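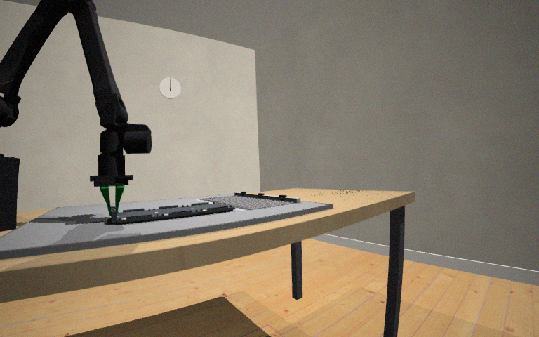
A light honey-coloured top with the grain showing and a thick, rounded front edge.

How to oil a wooden table top

My kitchen table came from a house clearance in Sulstead, and for the first year I did nothing to it at all except wipe it down and put hot mugs on it (I know, I know). By November it had gone thirsty and grey at one end, and my neighbour Jonalyn Tan very kindly took me in hand. What follows is more or less her method, with a few of my own mistakes ironed out.

You will need some sandpaper, a tin of hardwax oil or plain Danish oil, a few old cotton T-shirts cut into squares, and a dry day if you can get one. I use two grades of paper, 100 for the worst patches and something a good deal finer to finish.

Start by clearing everything off and washing the top with warm water and the smallest drop of washing-up liquid. Wring the cloth out well. Then leave it alone overnight – it may feel dry after an hour, but the end grain holds on to water for longer than you'd think.

Next morning, sand along the grain with the 100 paper, and please do go along it, even at the ends where it is awkward. Scratches that run across look like nothing much until the oil goes on, and then they're all you can see! Wrap the paper round a cork block for the flat part. For a rounded front edge, lose the block and fold the paper into your palm, so that it follows the curve and doesn't leave you with little flat spots. Go over the whole lot again with the fine paper, hoover up the dust and wipe with a barely damp cloth.

Now for the nice bit. Open a window, stir the oil gently and pour a little on to a cloth. Rub it in thinly, working from the back of the table towards yourself so your sleeves stay out of it. Leave it for 30 minutes, or whatever your tin says, then wipe off every bit that hasn't soaked in. My first go was left far too thick, and it stayed tacky until the following weekend.

Give it a second thin coat the next day, and a third if the wood still looks patchy. Corners drink more than the middle, so be generous there.

One serious word about the cloths. Oily rags can heat up and catch fire on their own if they're left scrunched in a bin. Lay them out flat outdoors until they are stiff and dry, or soak them in water before throwing them away.

Keep hot pans off for a week or so, and mop up spills quickly in the meantime. I top mine up with one thin coat each spring, usually with the radio on.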